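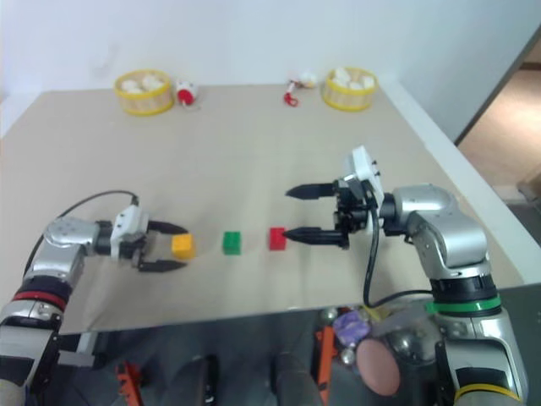 Povuneck Toy Library - Small Blocks and Pretend Food Group

Yellow, green, red, always in that order if I have anything to do with it! The beige table is my favorite spot in the whole room, and the two round baskets with the yellow rims look so good along the back against that plain white wall.

Hi everybody, and welcome to the gallery page. I'm the one who looks after the little stuff at the toy library (the big ride-ons are Loredana Melis's department, and she is welcome to them). If you only ever come in for puzzles you might walk right past the small blocks, and I think that's a shame, so bear with me while I go on about them for a bit.

We moved over to Holanda Street in the spring, and the first thing I asked for was a plain table. Our old one had a printed top with roads and ponds all over it. Cute, sure, but you'd put a green block down on a green field and then spend ten minutes looking for it. On beige everything shows up. A yellow block is a yellow block from clear across the room.

I like to set blocks out in a row with some space between them. Little kids go for a row. They'll pick the one in the middle first, or sweep the whole thing off the end, and then somebody has to make the row again, and there's your game. Loredana thinks I should put out a great big heap (she would). We've tried it her way, and I'll admit the older ones get taller towers out of a heap - but the toddlers mostly just sit in it.

Our blocks get borrowed in a bag of 23. It was supposed to be two dozen, and one went home in somebody's boot years ago and never came back. The bags are from Osby, the hardware place, 65 cents each, and they hold up better than the fancy drawstring ones I sewed myself. I'm not bitter. The bin they all live in is a Clula, the deep size with the clip lid, and it fits under a bench if you turn it sideways.

Next one down has the same three colors in a line, with the white food in the baskets at the back. They look like steamed buns to me, and now I'm hungry. There's a bit of red and white back there as well, and way down on the floor a purple bag and a silver metal pot. 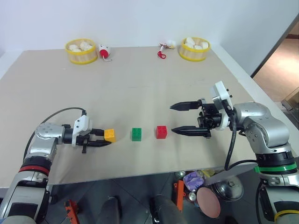
Can I borrow the blocks and the pretend food at the same time?
You can take one bag of blocks and one basket of food per visit, and both are due back in three weeks. Just write them on the same card at the desk.

More pictures when I get to them. I want to do the train shelf next, once the new labels are on, and Loredana says the ride-ons deserve a page too, so I told her to go take some pictures then. If you've got a missing green block at your house, you can drop it through the mail slot and I won't ask a thing.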